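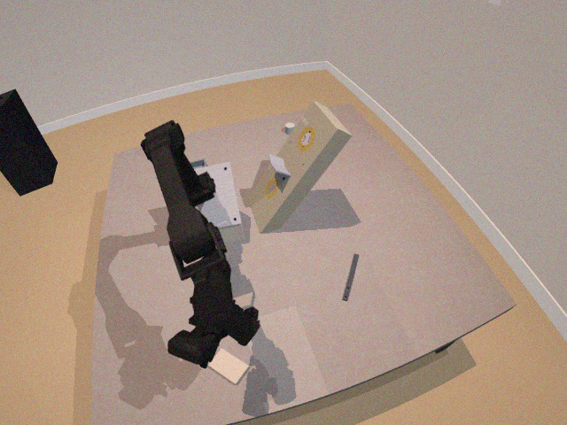 *Fig. 1. Black arm on the work table, simulated.*

## Week 7: maintenance windows and what you promise people

Sep 23, 2024

OK, last week I ran out of time halfway through uptime, so we pick up there. Remember Flistow, the game hosting company I keep going on about? They rent out small match servers, and they had around 2,000 of them to patch in one night. The notice said 2 hours. It took 9. I was a customer then (I still am, sort of) and I spent the evening refreshing a status page that said "almost done" the whole time!

What went wrong, as far as I can piece it together:

- the estimate came from one test run on a quiet server
- no cutoff time for rolling back
- the status page was updated by hand, by the same people doing the patching

Please read the Bresine write-up before next class. It's short, and they do the rollback part so much better.

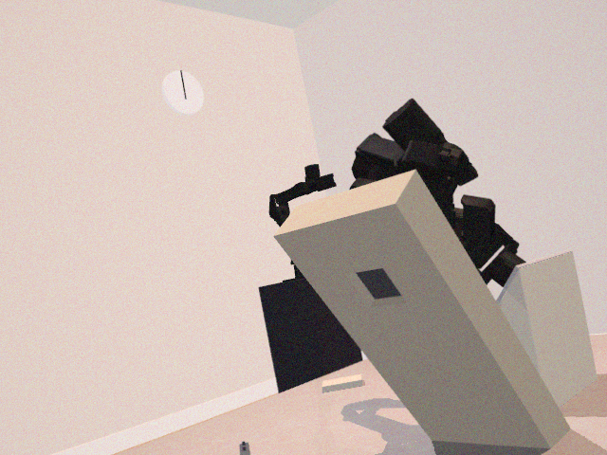

*Fig. 2. Room corner with a plain wall clock, rendered.*

Now, scheduled downtime in contracts. Most hosts leave it out of the uptime number completely, so you can be down all night and still report a perfect month. Saludo's contract (in the course folder) caps it per month, and anything past the announced end counts as an outage. I love that clause. Copy it if you ever write one of these.

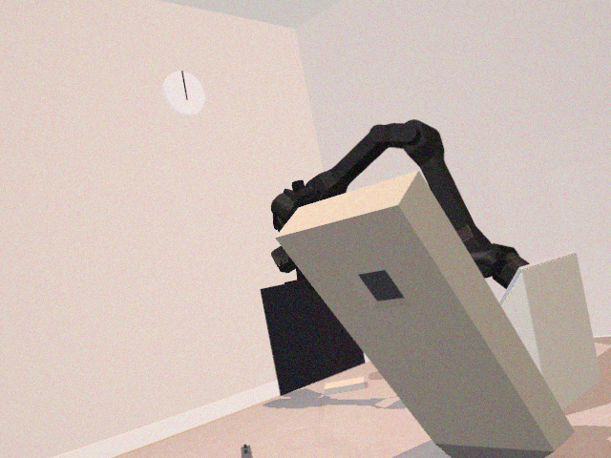 Rollback points are the part people skip, so let's do one together. Pick a time, write it down, and if the patch isn't finished by then, you go back to the old version, even if it feels close. On your plan, draw it as a small dark square in the middle of the patch block, like the one on the front of that big cream block, so you can spot it fast at three in the morning. The Kirnia worksheet has blank bars for this. Bring yours filled in, pencil is fine. The real project isn't due until November.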